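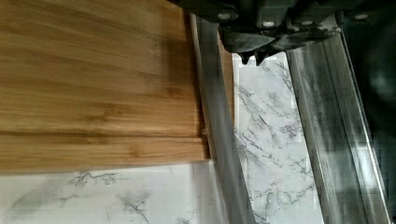
Is the Kemeys finger kit worth buying if you already own a working parallel gripper? For thin, flat items on a hard countertop it is, and for everything else the stock fingers will do.

Print this post | E-mail this post

Posted 11/7/25 by Gwilym Edwards

I paid $151 for the kit, plus shipping from Tindley, the only reseller I found with stock. It contains two clear fingers, a pair of adapter plates, a bag of screws and a folded sheet of instructions. The sheet gives no torque value. Tindley support answered my e-mail in two days and told me to use "firm hand pressure" on the short end of the key, so I picked my own number and wrote it down.

Installation took 30 minutes. Most of that went to recalibrating the open and closed positions, as the Kemeys fingers are longer than the ones they replace and the controller still believed in the old tool length. Change the tool offset first. I did it last and drove the tips into a foam block.

My test items are kitchen things. A cutting board is the one I care about, because it lies flat and there is no handle to go for. The approach I settled on is to come down beside the board with one finger close to its edge, push until the board meets a stop, then close. With the stock fingers the wrist had to come so low that the housing blocked the camera. The longer fingers leave room, and being clear they hide less of the edge. They don't hide nothing: the material hazes whatever is behind it, and the finger edges throw bright lines that my edge detector took for the board on a white marble-pattern counter. Masking a fixed strip along each finger fixed most of it.

Flex is the main complaint. At the tip I measured 3 mm of sideways give under the load I use for pushing. It is repeatable, so it can be compensated, but a kit at this price should list it. Meinir Wogan has the same kit on a Viren arm and sees less, though she pushes more slowly and we haven't compared fixtures.

Cleaning is easy with a damp cloth. Skip anything gritty. Scratches show up in the camera view as more haze.

I also looked at the Hulance set, which costs less and comes only in opaque black. Efa Gethin lent me hers for an afternoon. It is stiffer and grips a mug better, but for flat work I lost sight of the contact edge on nearly every approach and went back.

Still open: whether the adapter screws hold without threadlocker. I left it off to find out and will check them again in July. If anyone has a torque figure from Kemeys in writing, please send it.

Print this post | E-mail this post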